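Thread on valve clearance for small singles. Mostly for people who bought a used commuter bike and have no service history.

Clearance is the gap between the rocker and the tip of the valve stem with the valve fully closed. It is set cold. Engine off overnight is best.

The bike on my stand is a Sastach Arroyo, air-cooled, two valves, screw-and-locknut adjusters. Odometer says 2,871 miles. The book interval on this model is 2,000, so it was overdue when I got it in November.

Most owners listen for ticking. Ticking means the gap is loose. A tight valve makes no noise at all, and it is the one that does damage. The exhaust valve sheds its heat through the seat, and if it never fully seats, the edge burns.

Symptoms of a tight exhaust valve: hard starting, idle that hunts once warm, a gradual loss of compression. People clean the carburetor for this. Then they clean it again.

Procedure. Remove the timing plug and the crank plug. Turn the crank in the direction of normal rotation until the T mark lines up with the notch. Check that both rockers have a little free play. If one has none, you are on the wrong stroke. Go around one more full turn.

Do not set the gap on the F mark. F is the ignition firing mark and sits just before T. On the Arroyo flywheel the two are close together and the stamping is shallow. Use a flashlight.

Slide the feeler gauge in flat. Correct feel is a light, even drag. If you have to push the blade so hard that it bows, the gap is too small.

Hold the adjuster still, tighten the locknut, measure again. The adjuster nearly always moves a little with the nut. On this engine I had to do the exhaust side 3 times.

Specs are printed on the sticker under the seat. Use those numbers and ignore whatever the forum says, including numbers for the Kuso, which shares the head casting but has a different cam.
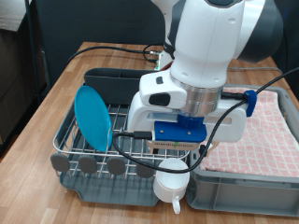

A reply from Westia Riders asks whether the gap should go to the loose end of the range on a bike that sits at full throttle on the highway all day. Yes, for the exhaust. Stay inside the range. Intake can go in the middle.

Same account wants to know if a compression test can replace the check. No. By the time the gauge shows a problem, the seat is already leaking.

Parts used: two inspection cap O-rings and a crank plug O-ring. The old ones were flat and hard. Light oil on the new ones, caps snug, no sealant.

Next check on this bike goes in the log at 2,000 miles from today, Thu 11 August. Cam chain tensioner is a separate thread.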